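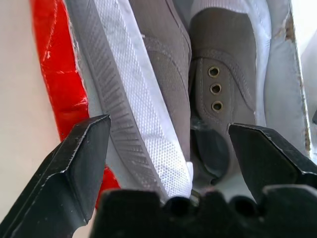 Minutes, Iltley and Hundville Joint Health Board, August regular meeting

Present: Padmavathi Krishnan (chair), Euan Menzies, Lensa Feyisa, Ionuț Oprea. Yufang Cui took the minutes. Called to order 6:35 p.m.

1. Minutes of the last meeting

Approved with one fix. Menzies was recorded as "supportive" of the new rating chart. He asked that it read "willing to look at it again." Changed.

2. Respiratory illness report

Oprea presented the monthly numbers. Clinic and urgent care visits for cough or fever came to 1669 across both towns, against 2578 the month before. He recommended moving the area from "elevated" to "moderate" on the public page.

Menzies asked how much of the drop was fewer sick people and how much was the Cardoso Street clinic being closed for 9 days while its floors were redone. Oprea said some of those patients would have gone to Hundville instead. Menzies asked if we know that. Oprea said we do not.

Feyisa said the rating only compares one month with the last, so a bad month makes the next one look good whatever happens. She would not call anything a trend on two numbers. Krishnan agreed but said people check the page before visiting relatives, and leaving an old rating up has its own problems.

Motion (Oprea) to change the rating to "moderate," with a line on the page stating that one clinic was closed for part of the month. Second, Feyisa. Passed 3 to 1, Menzies opposed.

3. Fonetti dashboard

The vendor's written update says the new dashboard is "substantially complete." The same words were in the last update. Cui tried the test site before the meeting. The map loads, the Hundville figures do not, and the download button opens a blank page.

Krishnan asked whether the second payment is due. Cui said the contract ties it to "delivery," which is not defined. Feyisa said she raised that before signing and would like it noted. Noted.

No payment to be approved until both towns' figures show correctly. Cui to write to Fonetti.

4. Saturday vaccine clinic

Oprea proposed running the clinic at the Iltley library again. Last time 15 people came, and four of those were staff. Menzies doubted that a bigger sign would fix it. Feyisa suggested later hours, as the morning slot runs against youth soccer. Agreed to try 1 to 4 p.m. once and look at the turnout before booking more dates.

5. Wastewater sampling

Tabled. The lab quote came in without shipping costs.

6. Public comment

One resident asked why the county's rating and ours differ. Krishnan explained that the county uses hospital admissions and we use visits. The resident said that should be on the page. Cui to add it.

Adjourned 7:50 p.m.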